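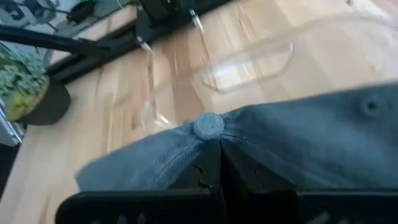

I have been meaning to sort out the hats since August, and on Saturday it rained so hard that I ran out of other ideas. So out they all came, off the hooks, out of the basket by the back door, out of the boot of the car and (this one hurt) out from behind the radiator, where a woolly one had been slowly cooking for I don't know how long.

I should say that I don't think of myself as a hat person. Lilla Szűcs is a hat person. She has a proper felt thing with a brim that she wears to the station and she looks like she's about to solve a crime. I just have a head that burns in summer and freezes in winter, and a habit of buying something to put on it whenever I've left the last one at home.

Anyway, the blue cap. If you've met me outdoors you've met this cap. It's a sort of faded denim blue, gone a bit grey, with the little covered button on top and the stitched eyelets that let your scalp breathe, or so I've always been told. I bought it in Clundham on a day trip when the sun came out without any warning, from one of those shops that sells fudge and tea towels and has a bucket of windmills outside. The till was under a sign saying "Established 1873" and I remember thinking that they surely weren't selling baseball caps in 1873. It cost more than it should have. I've worn it nearly every dry day since and quite a few wet ones.

The trouble with a soft cap is that it doesn't hold its shape once it has been sat on, packed, stuffed in a coat pocket and used to carry blackberries. Mine has been all of those things. So before I decided what was staying I thought I'd give it a proper wash, and since three of you asked me about washing caps after my post on the gardening gloves, I'll tell you what I do.

First of all, not the machine. I know people do it, and Ulises Betancur swears by the top shelf of the dishwasher, which I tried once with a different cap and it came out with a peak like a poppadom. I fill the washing-up bowl with cool water and a small squirt of ordinary washing-up liquid, and let the cap sit for an hour or so. Then I go at the inside band with an old toothbrush, because that's where all the sun cream ends up. The rest of it just gets swished about. If there's a mark on the outside I rub a bit of bar soap into it with my thumb, going along with the seam, and leave it five minutes.

Rinse until you're bored, then rinse once more. Don't wring it! Press it in a towel. After that it goes over something round – I use an upturned pudding basin with a tea towel over it – and you tug the panels down from the button so the seams lie flat, and curve the peak with your hands while it's still damp. Keep it off the radiator. See above, re: woolly hat.

It takes a day and a half to dry in our kitchen in January, which I'd forgotten, so I went to the shop on Sunday in a bobble hat and felt like somebody else.

While all that was going on I did the actual sorting. I cleared the table and made piles, and then the piles merged because the cat got involved, and then I made them again. This is where everything ended up:

Staying on the hooks: the blue cap, the navy beanie, the waterproof one with the ear flaps that I pretend belongs to my husband.

Going in the box on top of the wardrobe until it warms up: both straw hats, and the floppy white one from Yurani's wedding. (Yurani Cáceres, if you're reading, it has still got a bit of confetti in the ribbon and I'm leaving it there.)

Going to the charity shop: two beanies I don't like the feel of, a visor, and a red cap with Praramus across the front that came free with something. I've no idea what Praramus is or was. Zoila says it was a paint. Orlando says it was a bank.

In the bin: the radiator one. Sorry, old friend.

I did have a wobble over a green bucket hat that I bought in 2000 and haven't worn since that same summer. It doesn't even fit, it sits on top of my head like an egg cosy. But I was wearing it the day we moved into this house, and there it was in my hand, and I couldn't do it. It's gone in the box with the straw ones. I'll have another go at being ruthless next year.

Now the hooks. We had 7 of them in the hall and every one had three things on it, so that to get your scarf you had to take down a coat and two bags and then put them back in a worse order. I've moved the bags to the cupboard under the stairs and given hats the whole left-hand end. One hat per hook, and if a new one comes in then an old one goes up in the box. We'll see. My husband has already hung a dog lead on one of them, and we haven't had a dog for two years.

What I'd really like is a shelf above, the slatted kind, so things could be put down flat and soft caps wouldn't get that pointy bit from hanging. Orlando Nina made one for his porch out of leftover bits and I've been dropping hints. If anyone has a tip for stopping a cap going pointy on a hook in the meantime, please put it in the comments. I've tried hanging mine by the strap at the back but it swings round and falls off whenever someone shuts the front door.

Next job is the glove drawer, and I'm already dreading it. I had a quick look on Sunday night and there are eleven left hands in there.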